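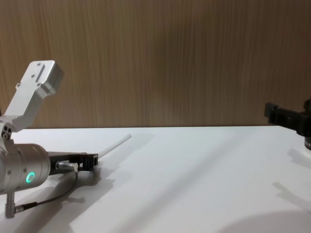

夹又细又轻的杆子，Tralosden 平行夹爪需要另外买指尖吗？

直径 4 毫米及以上的杆件，用随箱的标准指尖就够了。比这更细的，建议加配 V 槽指尖，货号在本页"配件"一栏，换装用随箱的六角扳手，不用拆夹爪本体。

Tralosden 电动平行夹爪
协作机械臂用 / 末端航空插头 / 黑色
经销：Trestalberg 自动化器材

产品概述

Tralosden 是一款给协作机械臂用的电动平行夹爪，两指，行程 56 毫米，单线供电加通信，线从夹爪侧面出来，接到手臂末端的接口上。它没有气管，没有外挂阀岛，也没有那种需要专门下载一个软件才能点亮的指示灯。

厂家的宣传册说它"重新定义了抓取"。我们店里的人试用了一个多月，觉得抓取的定义还是老样子：合上，东西在里面；张开，东西不在里面。Tralosden 在这两件事上做得不错，所以我们进了货。

下面的内容一半是规格，一半是试用记录。只想看规格的可以直接跳到页尾，那里没有人发表意见。

为什么拿白色细杆来试

卖夹爪的都喜欢拿鸡蛋做演示。鸡蛋其实很好夹：个头大，形状对称，破了还能引起观众同情。真正让人脾气变坏的是细长、光滑、几乎没有重量的东西。夹爪合上去，它会转；夹偏一点，它会翘；放下的时候手指张得快了，它会被带着走一小段，停在一个谁也没有示教过的地方。

客户那边这类东西多得很：采样棒、吸管、塑料套管、焊条、各种说不清用途但每天要搬几箱的棍子。来问的人通常已经买过一款夹爪，试过，生过气，然后才打电话来问有没有别的。于是我们把比较项目定成了双臂对递：一只手从桌上捡起细杆，转个方向，递给对面那只手，对面接住，再放回桌面。每款夹爪跑 200 个来回，指尖、程序和桌子都不换。

桌子选了哑光白的，杆子也是白的。这个组合让负责视觉的同事很不高兴，他认为我们是在针对他。我们确实考虑过换一张深色桌板，后来想到客户的工作台多半也是白的，就没有换。

参加比较的三款

Tralosden：本页主角。
Gruber：老牌子，体格厚实，夹持力是三款里最大的，价格也不甘落后。
上一代 Tralosden：仓库里还有几只，放进来当参照，免得新款自己跟自己比，越比越满意。

控制器统一用 Prakudus。选它是图省事，左右两只手臂的信号可以放在同一个时序里看，谁先松手、谁后夹紧，一目了然，出了事故也方便追究责任。

试用记录：捡起

捡起这一步考的是指尖底面和桌面之间能留多小的缝。留大了，手指从杆子上方滑过去，姿势优美，什么也没夹着。留小了，指尖蹭桌子，声音很像有人在黑板上写检讨。

Tralosden 的标准指尖底面是平的，贴着桌面下去比较好调，水平找准以后基本不用再碰。Gruber 的指尖底部有倒角，夹方块的时候是优点，夹细杆就成了一个小斜坡，杆子会顺着斜坡往外溜。Gruber 的技术手册里有一页专门讲怎么磨掉倒角，写得很详细，看得出来问的人不少。

上一代 Tralosden 捡起也没有大问题，就是合拢速度只有快慢两挡。快挡像打苍蝇，慢挡像在犹豫要不要打苍蝇。新款改成了连续可调，这是我们最愿意为之付钱的一处改动。

试用记录：对递

对递是整个流程里最容易让人站起来的一步。两只夹爪面对面，杆子的一头在左边手里，另一头伸向右边。左边松早了，杆子落下去；右边夹早了，而且位置差一点，杆子就会被两边各自拧向自己认为正确的方向。塑料杆会弯，玻璃的我们没舍得试。

解决的办法是让接手的一方先轻夹，确认有东西，再由递手的一方松开，接手的一方随后加力。听上去像社交礼仪，写成程序也就几行，前提是夹爪得能报告自己到底夹到了没有。

Tralosden 的到位反馈有三种状态：张开、合空、夹到物体。细杆容易被误判成合空，出厂阈值偏保守，需要自己往下调。调完以后 200 个来回里误判了 9 次，全部集中在刚开机那一段。预热之后再跑一轮，没有再出现。Gruber 的反馈更稳，误判 4 次，但它每次确认都要多想一会儿，整轮跑完，操作员的咖啡已经凉透了。上一代 Tralosden 没有"夹到物体"这个状态，只能靠电流猜。猜得怎么样，我们写在内部报告里了，措辞不适合放在销售页面上。
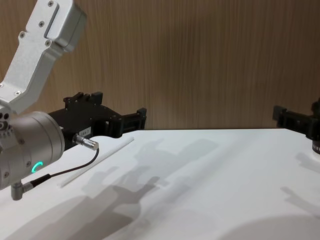 放回桌面的时候，建议把张开行程限制住。很多人习惯一松手就全开，56 毫米的行程用来放一根细棍，就像为了放下一支笔先伸个懒腰。手指张得太大，在旁边有料架或者别的零件时还会顺手碰倒一片。Prakudus 的夹爪指令里可以直接填张开量，留出杆子直径再加一点余量就可以。

放手的速度也要降。塑料杆带静电，冬天尤其明显，会粘在其中一根手指上跟着走，像一个不肯下班的实习生。慢一点张开，粘住的概率小得多。实在不行可以在指尖贴防静电垫，配件栏里有，价格合理，撕下来的时候会留胶，这个我们提前讲。

关于线缆

选夹爪的时候大家看力、看行程、看重量，线缆往往要等到第一次缠住的时候才进入讨论。Tralosden 的线从夹爪侧面的插头出来，绕到手臂末端的接口，中间要留一段弧。这段弧留多长，是我们接到售后电话最多的问题。

太短，腕关节一转就绷紧，插头受侧向力，时间长了接触不良，故障表现为"有时候好，有时候不好"，属于最难在电话里解释的一类。太长，线会垂到指尖附近，捡东西的时候先把自己的线捡起来。我们在试用中亲手实现过这一操作，夹得还挺牢，到位反馈报告"夹到物体"，从技术上讲它没说错。

装好以后请做一件事：把腕关节慢速转到正反两个极限，眼睛盯着线。转完没有绷，也没有碰到桌面，就用扎带在中段轻轻定一下，别扎死。插头螺纹要拧到底，手拧即可，请不要动用钳子。去年退回来的几只夹爪，插头上的牙印都清清楚楚。

Nadine Haddad 的意见

Nadine Haddad 在 Trestalberg 管应用测试，上面的程序大部分是她写的。她看完本页草稿以后要求加几条，原话照录：

"别写'即插即用'。插上以后还要设通信地址、设阈值、标定工具中心点，弄完是一个下午。写'插上以后可以开始用'比较诚恳。"

"两只手臂的夹爪固件版本要一致。我们星期三查了一上午为什么右手总慢半拍，最后发现右手那只没升级。请把这条写在显眼的地方。"

"Gruber 不差。搬重东西我会选 Gruber。页面写得像它一无是处的话，我就不签字了。"

综合以上意见，本页已将"即插即用"全部删除。固件这一条，请视为写在了显眼的地方。

适合谁买

双臂或单臂工作台，搬的东西轻、细、软，种类隔三差五就换，现场没有气源或者不想为了一只夹爪去拉一根气管的，可以考虑 Tralosden。教学实验室买得也多，学生把它夹在桌沿、夹在线上、夹在对面那只夹爪上，它都会停下来报警，等人来处理，脾气比带课老师好。

零件重、带油、一天三班不停的，请看 Gruber 那一页。我们两款都卖，没有理由骗您，利润也差不太多。

需要防水冲洗的场合，两款都不合适。曾有客户给夹爪套了一只保鲜袋，据他说效果良好，我们对此不提供保修。

安装要点

断电以后再接插头。热插拔多数时候没事，少数时候要换板子。
法兰面擦干净再装，一粒铁屑就能让指尖歪得很有存在感。
固定螺钉对角上紧，力矩值见随箱卡片。卡片是黄色的那张，白色那张是满意度调查。
双臂安装时，先给两只夹爪分配不同的通信地址，出厂地址相同。不改的话，一条张开指令下去，两只手会一起松开，杆子落在中间。
工具中心点换指尖以后要重新标定，换防静电垫也要。

规格摘要

类型：电动两指平行夹爪
总行程：56 毫米
合拢速度：连续可调
到位反馈：张开 / 合空 / 夹到物体
标准指尖最小推荐杆径：4 毫米
接口：侧出航空插头，单线供电与通信
已测试控制器：Prakudus
外壳颜色：黑色。经常有人问有没有白色，没有。

装箱内容

夹爪本体，标准指尖一对，连接线一根，法兰螺钉一包，六角扳手，力矩卡片，满意度调查。

配件

V 槽指尖（一对），货号 TR-V
防静电指尖垫（整张，自行裁剪），货号 TR-P
加长连接线，货号 TR-C，购买前请先重读"关于线缆"
上一代转接法兰，货号 TR-F，仅供仓库里还有旧款又舍不得扔的用户

试用与借测

Trestalberg 提供借测，单臂用户借一只，双臂用户借一对，控制器可以一并借。请自带要夹的东西，寄来的样品最好是真的生产件。有人寄过一张图纸让我们试夹，纸倒是夹住了。

测试报告会附上完整程序和每次失败的时间点。失败的视频默认不外发，需要的话在借测单上勾选，测试组的同事会先把背景里的说话声去掉。

四月的借测名额已经排满，现在登记的从下一批开始安排。借测期间夹爪的正常磨损由我们承担，牙印除外。

相关页面
Gruber 两指夹爪
Prakudus 控制器及授权
指尖定制服务
旧款清仓（上一代 Tralosden，售完为止）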